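Jivbridge After-School Program
Frequently Asked Questions for Parents

Last updated October 4, 2020

Which children can join the program?
Jivbridge is open to children in grades one to five. Your child does not need to attend a particular school. We have children from several schools near us, and also a few who study at home. If your child is in kindergarten and will turn six before January, please write to us and we will look at the case together.

What are the hours?
We open at the end of the school day and we close at 6 p.m. On half days we open earlier, if enough families ask for it. The list for half days is closed one week before, so please do not wait until the last evening.

How many children are in one group?
The maximum is 14. In the homework room we keep it smaller, usually eight, because it is difficult to help with reading when the room is full. At the moment we have 23 families on the waiting list for the Tuesday group. The other days have places.

Who are the teachers?
Ladan Rahimi leads the homework room and the reading hour. Thiện Trịnh teaches math and the building club. Kha Mai is with the youngest children, and she also prepares the snack. Moushumi Akanda is the director of the program, and she answers most of the emails you send to us.

Do you finish all of the homework?
We try, but we cannot promise it. The children work on homework for 45 minutes, and after that they may go to a club. If something is not finished, the teacher writes a small note in the blue folder. We do not correct every mistake. The school teacher needs to see what the child can do alone.

Which clubs can my child choose?
In the fall we have drawing, chess, building, and stories from other countries. A child chooses one club and stays in it until the winter break. It is possible to change one time - please speak with Moushumi first. Older children can also ask for the technology club, which meets every second week and has no extra fee.

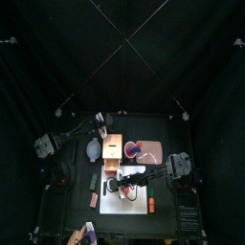 Two robot arms at a black table, with household items between them.

My child does not speak English at home. Is this a problem?
No. Many of our families speak another language, and so do most of the teachers. In the reading hour a child may bring a book in the home language and tell the group what happens in it. We only ask that the instructions for safety are understood in English. If you are not sure about this, Ladan can talk with your child before the first day.

What should my child bring?
A water bottle, the school bag, indoor shoes, and a sweater. Please write the name on everything. Toys should stay at home, also the small ones.

Is a snack included?
Yes, fruit and bread or crackers. We do not serve nuts. Tell us about every allergy on the registration form, even if you think it is not serious.

How do I pay?
Payment is by the month, through the Muvik parent page. You will receive the link after registration. If two children from one family attend, the second child pays less. For questions about an invoice please contact Fouad Hamdy in the office, and write the invoice number in your message.

What happens if I am late?
Please call us as soon as you know it. A teacher will always stay with your child. After the third time in one month we add a late fee to the next invoice.

Can we visit before we decide?
Yes, visits are possible by appointment, one family at a time. Come to the side entrance and ring the bell for Room 702. Adults must wear a mask inside the building.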